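Week 6 handout: Who does what after the arm arrives
Work and Automation, Friday section (Fajardo)

Read the Windwood case before class. Windwood packs small parts kits in Calimlim. The packing room had 13 people on days when the first sorting arms went in.

What changed in the first year:
Kit output per shift went from 417 to 1,762.
No one was laid off, but two open jobs were left unfilled.
Pickers became "cell tenders" – they refill trays, clear jams and restart the program.
Pay stayed the same until the union raised it in December.

Todor Dimitriou, who packed by hand for years, told the interviewer he missed talking across the table. Tenders stand farther apart and look at their cells. Ariel Evangelista liked the new job better and said her wrists had stopped hurting. Keep both in mind when you read the manager's account.

Terms to know: task, job, tending, deskilling, pace control.

Pick-and-place is the task to think about. A part lies in one spot and has to end up in a container.

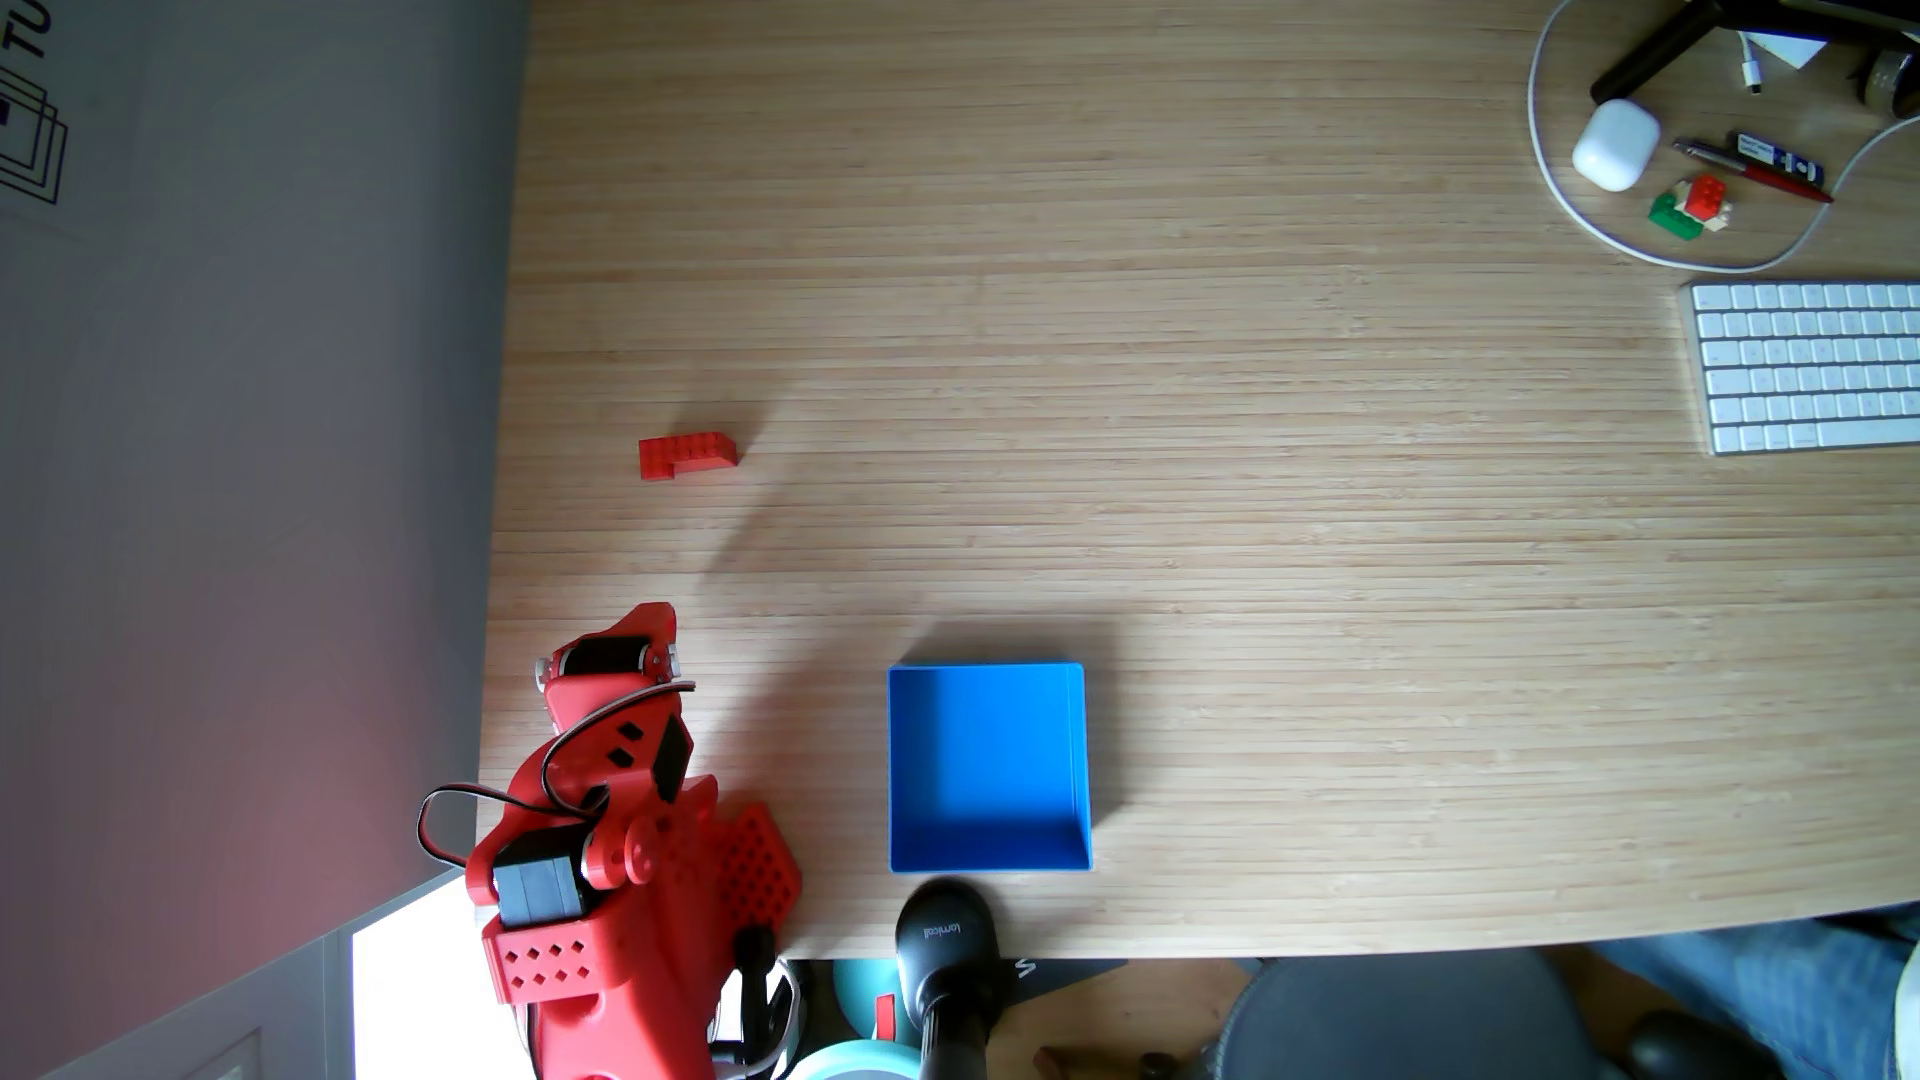

Fig. 3. Desktop arm with a red brick and an open blue box.

Break the task into steps on paper, then mark which steps would stay with a person at Windwood. Who notices a wrong part? Who sets the pace?

Bring one page to section. Reading for next week: Dhanial, pages 64 to the end of the chapter.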